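Relatório de projeto – Restauro de capacete de voo, anos 40
Grupo Runau, 21 de março de 2023

Peça comprada em leilão (lote 2,596), sem caixa. Couro castanho, forro de camurça, faltam 2 molas e um auscultador. Etiqueta Bernero quase ilegível, confirmar no catalogo Pallholm.

Feito até agora: limpeza a seco, costura da nuca, fivela nova. Cera só na aba esquerda, a direita fica pra próxima semana. Falta tambem pesar.

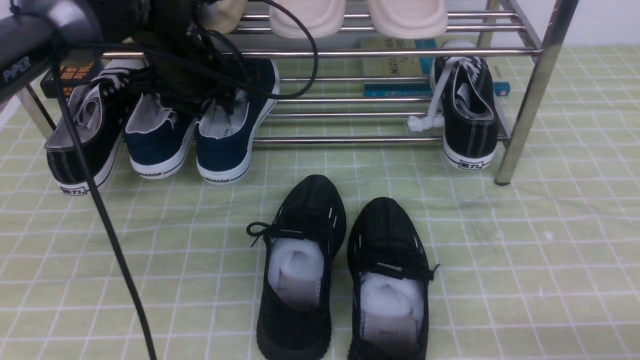

Fig. 1. Ténis de lona e sapateira metálica

Pendente: fotos do forro, bibliografia.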